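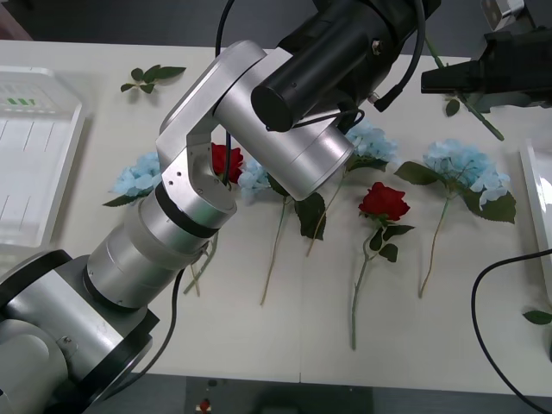 ## Belport store drops the review queue for small updates

Prokon has changed how developers submit updates to its Belport app store. Packages with no new permissions now skip manual review and go through an automated check that takes six minutes. Larger updates still wait up to two days.

The size limit for a single package rises from 100 MB to 200 MB in July. Bavberg, which makes the build tool most Belport developers use, has a matching release ready – older versions will reject anything over the current limit.
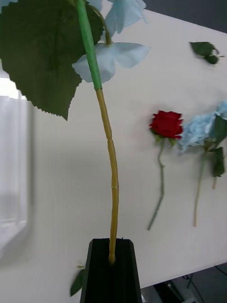 *Hydrangea stem in a black holder.*

Developers still signing with Boström keys must renew them before their next upload.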